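Search tips and tricks... Go

Teaching the gripper to handle washing: what our robot club has learned so far

By Femke Wuyts
28 December 2023

Tadhg Carroll keeps telling me I ought to write this down before the next lot join in April, so with my feet up and a tin of shortbread beside me, I'm doing it. Our club entry this year is a laundry helper called Drumstead (Tadhg named it, don't ask me), and the work at the moment is showing it by hand what we want: you hold the gripper, you do the job with it, and you do it again. We want 1000 goes at it before the competition. We've got over 70 that I'd be happy to show anybody!

Most of what follows is good sense for anyone who folds clothes, robot or no robot.

1. Start with the dull stuff

Everybody turns up wanting to fold a fitted sheet. Please don't. Begin with flannels and tea towels, then pillowcases, then T-shirts, and leave anything with sleeves until your wrists know what they're doing. I went straight to a cardigan on my first go and spent the whole time chasing one cuff round the bed.

2. Grab the cloth deep

If you pinch right at the hem you get one thin layer, and it slides out the moment you lift. Go in a bit further, take a proper fold and close the fingers gently. It's just the same when you peg out a heavy towel, come to think of it. Squeezing harder doesn't help much; a better handful does.

3. Dark things need daylight

Black clothes are a pain. The folds disappear into each other and you can't tell front from back, never mind expect Drumstead to. Do your black washing near a window in the daytime and save the pale things for the evening. Spreading them over something stripy or patterned helps too, as you can see the edges at a glance.

4. Slow down on the lift

Lift, let it hang, then move. If you swing a shirt across while it's still dropping, the tail wraps itself round the gripper and you have to start over. Ó Gríofa (our other team, all younger than me and twice as quick) count to two under their breath. I hum.

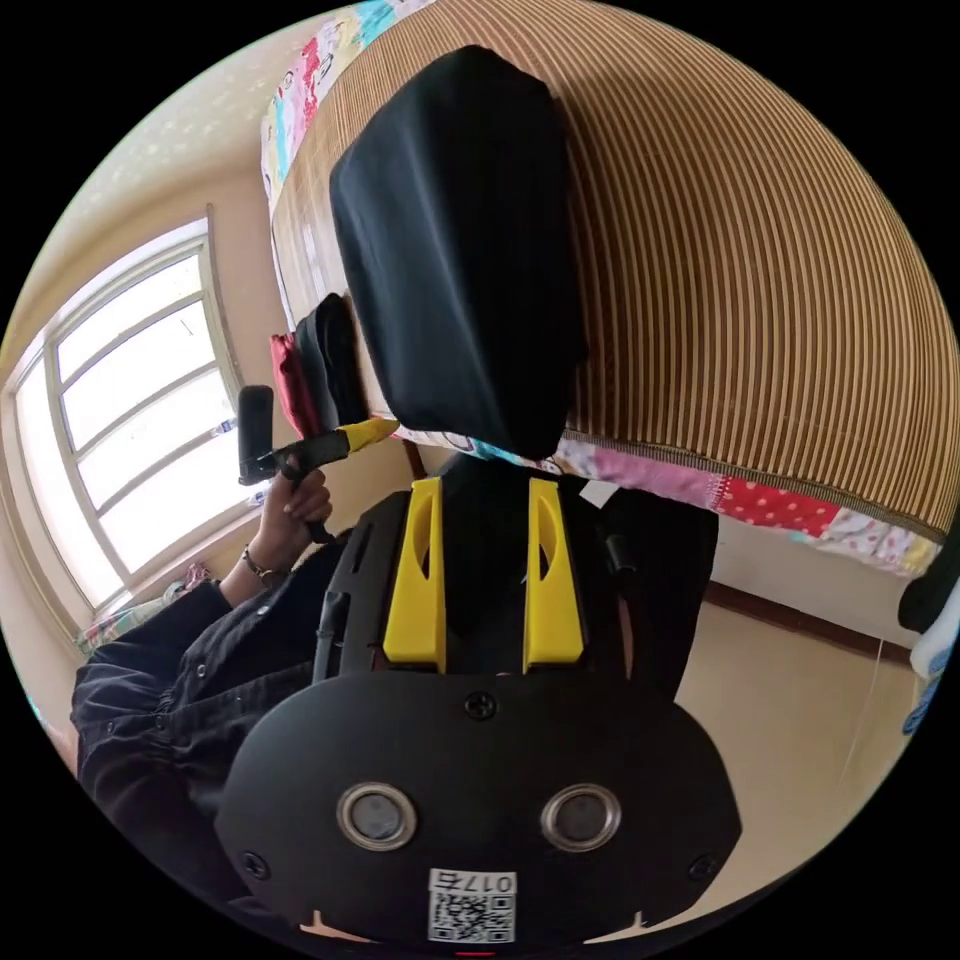

Black fabric at the gripper in both of these, with the window behind.

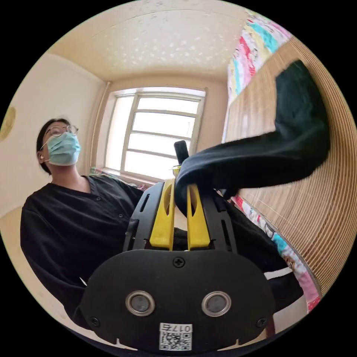 5. Look after the fingers

Fluff builds up on the gripping faces quicker than you'd think. I wipe ours with a barely damp cloth at the end of each session and go into the slots with an old soft toothbrush (a clean paintbrush does just as well). Keep polish and fabric softener well away, they leave a film and everything slips.

6. Write it down straight away

One line per go: what the garment was, which way up it started, good or bad. I used to leave it until teatime and then sit there guessing. Keep the bad ones in the notebook as well. Tadhg went through 11 of my rubbish pillowcases and found I was letting go too early on every one, which I'd never have spotted.

7. Stop when you're cross

Tired hands make jerky movements, and those are no use to anyone. Have a biscuit. We lost a whole afternoon to Kusisov last spring, when we were both too stubborn to pack up, and binned the lot.

If you've a good way of dealing with socks, put it in the comments. We haven't cracked socks.

Shares 3972
Comments 11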